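The stop came at 4:40 on a Sunday morning, on the second of two bag-handling cells at the Alemayehu returns depot. The left arm halted with its finger closed. The right arm kept pulling for a little over a second. The cell log gives the cause as "grip force deviation, left," a code that had appeared 369 times that month and had been cleared by hand each time.

The depot receives clothing sent back by customers, much of it still in the shopping bag it was sold in. Cells 1 and 2 take those bags flat, gather them from the sides, and pass them to a tray for opening. Rigid boxes go down another line and have never been much trouble. Thin plastic has been trouble from the start.

A bag has no fixed shape. The vision software, supplied by Burko, looks for an outline and a thickness and proposes two grasp points. On black plastic the outline is usually good and the thickness is usually poor. Every crease returns its own highlight, and the depth estimate jumps from one to the next. Large printed logos make matters worse, because a white letter broken by a fold can pass for an edge.
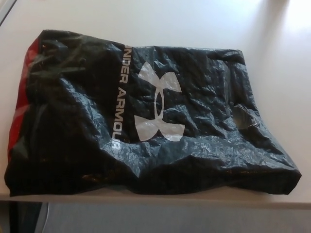

A crumpled black Under Armour bag on the white worktable. Creases and print both complicate the choice of grasp points.

The arms are Nevodex units with curved fingers and a force sensor in each wrist. Under normal running, both wrists report to one controller, and if either reading leaves its band the controller is supposed to hold both arms. The hold is a process stop. It sits below the emergency stop and does not cut power, so an operator can clear it from the panel in a few seconds.

On the morning in question the hold reached one arm only. A contents check that should have been done after the stop was skipped, and the operator, seeing the left arm still, opened the side panel and reached in to free the plastic. The right arm was by then in its retract move. It struck her forearm at reduced speed. She was bruised and went back to work two days later. The panel switch, which should have dropped power to both arms when the panel opened, had dropped power to the left.

There were two separate faults, then, and the first had been hiding the second for weeks.

The first was in software. A Pronus controller update installed in December changed how wrist faults were grouped. Faults on either arm had been passed to a shared hold; after the update each arm held itself unless a setting called "paired" was turned on. The setting was off by default. The release note covered it in one line on the last page. Cell 1 had been configured from scratch after the update and had the setting on. Cell 2 had been carried over from an older file.

The second was in the wiring. The panel switch has two channels, one for each arm's power relay. In cell 2 the right-hand channel had been bridged at the terminal block, apparently during commissioning, when technicians often need one arm live with the panel open. No entry in the handover sheet records the bridge going in or coming out. While the paired hold worked, both arms were already stationary whenever anyone opened the panel, and the bridge had no visible effect.

Investigators reran the cell's log from the update to the stop. It covered 3380 bag cycles. In 1144 of them the two wrist readings differed by more than the warning limit as the plastic bunched between the fingers. A warning does not stop the cell. It writes a line to a file that was being overwritten every eight hours on the panel display and kept in full only on the server.

Bunching is where the load goes uneven. As the fingers close toward each other the plastic rolls into a thick mass in the middle, and whatever is inside slides to one side or the other. The heavier side reads high. If one finger slips, the other reads low a moment later, and the controller has to decide which of the two is wrong.

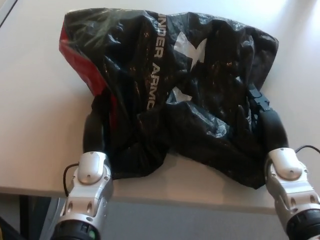

Ita Hayes thinks the industry has the order backward: the grip fault gets a month of tuning, she argues, and the panel switch gets a tick on a form, when a switch test on each arm separately takes four minutes and would have found the bridge on the first day.

The depot has since adopted that test. At the start of each shift the operator opens the panel with both arms enabled and idle, confirms that both relays drop, closes it, resets, and repeats from the other side. The bridge has been removed and the terminal block fitted with a sealed cover. Any hold that recurs three times in an hour now locks the cell until a supervisor signs for it.

The grip fault itself is still open. Widening the force band cut the number of stops — and tore more bags. Slowing the closing move helped with thin plastic but pushed the cycle time past what the tray line can wait for. A revised grasp planner that ignores printed areas is on trial in cell 1. Cell 2 is running at half speed with the old one.

214 shares | 4 comments

millwright_dan
Bridged channel left in after commissioning. Seen it on three sites. Use a keyed bypass that can't stay in with the door shut.

P. Okrent
Was the relay feedback monitored? A decent safety relay should have flagged a mismatch between channels the first time that panel opened.

toolcrib
Depends how it's wired. If each channel goes to its own single relay there's nothing to compare. Sounds like that's what they had.

Lenka V.
Clearing the same code 369 times in a month should have triggered something long before anybody got hurt.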